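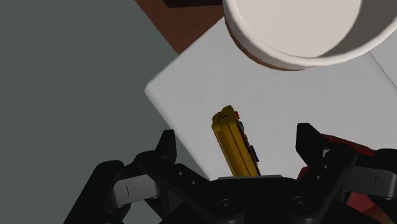
I've followed Feswood for longer than I care to admit, and I had never once been past the turnstiles on a day without a match. So when the club opened the doors at Hallar Park on Saturday I was in line well before the 2 p.m. start, wearing the old scarf, with my nephew grumbling next to me (he came for the hot dogs).

They took us through in groups of 50, which sounded like a lot until we all tried to squeeze into the home dressing room. It's smaller than I pictured! The benches are low, the hooks are ordinary hooks, and there's a whiteboard somebody had wiped clean before we got there, much to the disappointment of the man behind me who wanted to know the lineup for the opener.

Our guide was Esben Zoëga, who played left back here for four seasons and still walks like he's about to take a throw-in. He told us about the cup game against Hollitz, the one we won 4-2 after being two down at the break, and he swears the coach said nothing at all at halftime, just handed out orange slices. I was at that game, up in the cheap seats with a cold, and hearing it from the other side gave me goosebumps.

Then out through the tunnel. They had the crowd noise playing over the speakers, a bit cheesy, and I loved it. We weren't allowed on the grass (fair enough, it had just been reseeded in the goal areas) but we could sit in the dugout, and let me tell you, the view from there is terrible. You see knees, mostly.

The Eskildsen Stand was closed for work on the roof, so the trophy room was moved into the lounge and felt kind of cramped. The line for autographs was long and the coffee ran out by four. My nephew got his hot dog, and then a second one, and on the way to the bus he asked when the season tickets go on sale. The ticket office told me June, and kids under 12 sit in the family section at half price.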